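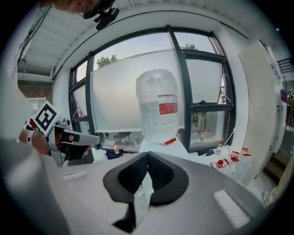

What does a robotics team do in its first month?
Mostly it argues, and then it practices by hand whatever it hopes a robot will do later.

Chapter 5. Grasping Things That Would Prefer Not to Be Grasped

The Dritmont club gave its March project to Tsion Feyisa and Branwen Gape, who picked a large jug wrapped in plastic film. Film slides. It also wrinkles, and a wrinkle feels a lot like a good grip until you lift. Their notebook lists 100 planned tries and nine opinions about finger pads, two of them polite.

We will borrow that notebook for most of this chapter – spelling included. Before reading on, sketch how you would place two soft fingers on a round, slippery object.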